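Speaker notes: Two grippers on one rail, what we learned
Plarnura workshop, 11/11/2022 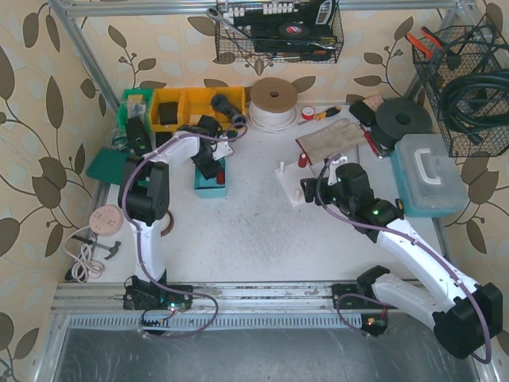 Slide 2. Start slowly, people are still sitting down. We wanted to compare the Deralen fingers with the Tak fingers on the same small jobs, with the same arms and the same controller. Each gripper did 227 trials. Say that the arms share one rail, so the bases cannot move between trials. Point to the board with the two white pegs: this is the hard part, the fingers have very little room near it. Point also to the purple cables, they make a loop at the wrist. Ask who has had trouble with such loops. Wait for hands.

Slide 3. Results. Tak closed faster. Deralen held the cylinders better when the approach was not straight. Do not read the table, only the last row.

Slide 4. Controller. Prirau firmware, update every 40 ms. We tried 75 first and the motion was not smooth. If they ask about force limits, go to the backup slide.

Slide 5. Next test is in January, with new finger pads. Leave the contact address on the screen and take questions.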